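Date: Tuesday, November 19, 2019
From: Harawira, web team

> The Grutness branch has dropped out of the map results for
> "Jukex repairs". The website still ranks as before. Has the
> listing been suspended, or is it a duplicate?

It is a duplicate. The old Feser listing was never marked as closed, and both records carry the same phone number. I compared them this morning: the Feser record holds about 400 reviews, ours holds 3. The directory export has 2,249 rows, and four of them still give the Feser address.

Proposed order of work:

1. Correct the four rows at source.
2. Request a merge, keeping the Grutness record.
3. Leave the category and opening hours alone until the merge is done.

Please don't edit the business name in the meantime. A name change can trigger a fresh check by postcard, and that would push us into December.

The landing page needs its address block changed to match the listing, including the postcode spacing. I have put the revised page on the test server. The body text is unchanged.
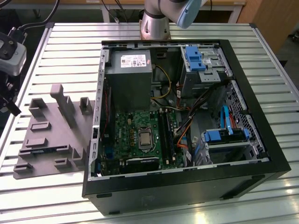
The redirect from the old Feser page should stay permanent, and should point to the branch page instead of the home page.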